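The Second Invoice
What a folding cell costs after the robot has been paid for
6/9/20

Quotes for laundry automation tend to arrive in one of two forms. The first is a single figure for an arm, a controller and a gripper. The second is a longer sheet that lists the table, the lighting, the floor work and the hours needed to teach the machine a task. Buyers like the first form because it fits on a budget line. Plants that have been through one purchase ask for the second.

Rollell, a contract laundry that handles workwear for food and light assembly plants, began planning a folding cell in May. Its brief was narrow: one garment type, one color, flat on a table, folded to a stack. The line moves 2000 pieces on a full shift, and folding is the only step still done entirely by hand. Three integrators were asked to bid. Plarkamov and Kumsa supplied full sheets. Demeo supplied a price for hardware and an hourly rate for everything else.

The hardware figures were close. The spread came from training data, meaning recorded runs of people doing the job with the same type of fingers the robot will use. Plarkamov allowed 300 recorded folds. Kumsa allowed 1125 and priced them as a separate item, with a lower rate for any additional batch on the same garment. 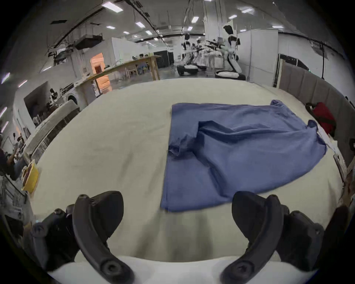 Photo: Kumsa

Recording of this kind is done with a hand-held gripper over a cloth-covered table, and it needs very little equipment. A half-folded blue garment shows why the counts differ so much. The flap does not lie flat, a ridge of creases runs across the middle, and one corner stands up. Each of those is a state the controller has to deal with, and a small data set will contain few examples of any of them.

For budgeting, the useful point is that recording can start before the robot is ordered. Hand-held grippers are cheap next to an arm, and the runs remain usable if the buyer later changes arm supplier, provided the finger geometry stays the same. That condition should be written into the purchase order. Rollell's first draft left it out, and a change of fingertip would have voided the whole batch.

Other lines deserve the same attention. Spare fingertips are a consumable and belong in operating cost. Table covering affects how cloth slides, so the production surface should match the one used for recording – a mismatch is easy to prevent and slow to diagnose. Floor space should be measured with carts in place.

Rollell has set its evaluation period at 12 weeks, with acceptance tied to stack quality and to the number of times an operator has to step in. Payment is split between delivery, first unattended hour and acceptance. Demeo declined the last stage and withdrew. The remaining two bids are nearly equal once recording is priced at the same count, and the decision now rests on service response and the cost of adding a second garment.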